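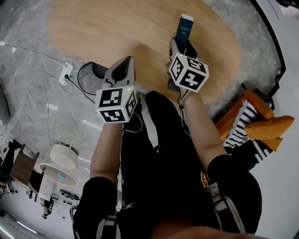

Fig. 1. Round table, light oak finish, gray marble-patterned floor.

Where Does the Sound Go? Noise and Study Habits in Shared Work Halls
Term project report, second draft

1. Why we picked this

Our group started out wanting to do library noise. Too many people had done it already, so we switched to shared halls – the big open rooms where people read, build things, eat and take calls all at once. Main question: does background noise change how long a person sticks with one reading task? Side question: do people even notice the noise they say bothers them?

Quick note on terms. "Noise" in this report means any sound the reader did not make. "Task" means reading one assigned chapter and writing a half page summary.

2. Background

Most of what we read says speech is worse than steady hum. Makes sense, you can tune out a refrigerator but not a phone call about somebody's rent. The part we found less on was reverb. Big rooms with hard surfaces keep a sound going, and overlapping talk turns into mush. Some readers might like mush better than clear words. We wanted to check that.

3. Method

We had 68 people sign up, mostly first and second years. Each did two sessions of 30 minutes, one in a carpeted seminar room in the Amberg building and one in a shared hall. Order was switched for half the group. Same chapter length both times, close to the same difficulty (we argued over this, see section 5).

Sound levels were logged with the Nomus app on one phone, always the same phone. Survey after each session, seven questions, paper. Typing up the paper took forever and we would not do it that way again.

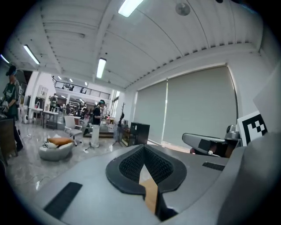 Reverb was the hardest thing to describe without real equipment. We used the clap test: one loud clap, record it, look at how long the tail takes to die down on the waveform. Crude but repeatable. We also wrote down surfaces, becuase what a room is made of matters as much as its size. A high white ceiling with a concrete beam throws sound back, roller blinds pulled all the way down may take a little off the top end, and a mezzanine means talk can come from upstairs too. None of this went into the numbers, only the notes.

4. Results

Finished summaries came in from 40 people for both sessions. The rest missed one session or handed in a blank page, so they are out of the comparison.

Reading time before first break was shorter in the hall. Not by as much as we guessed. Summary quality, graded blind by two of us, came out nearly the same in both rooms.

The survey was the interesting part. People who said noise "always" bothers them did no worse in the hall than people who said "never". What did line up was seat choice – readers who picked a seat with a wall behind them took fewer breaks.

5. Problems

Chapter difficulty. The Tistex chapter (dyeing and cotton mills) was drier than the other one and people told us so. Should have swapped chapters as well as rooms.

App is not a calibrated meter. Good for louder/quieter, not for exact levels.

November sessions ran close to exams. Tired people.

6. Next steps

Redo with one set of chapters tested first. Longer sessions. Ask about headphones, which we forgot completly. Budget left over is enough for 1,000 more survey sheets but we'd rather put the survey online.

Raw data sheets are in the Amin folder on the class drive, tab 2.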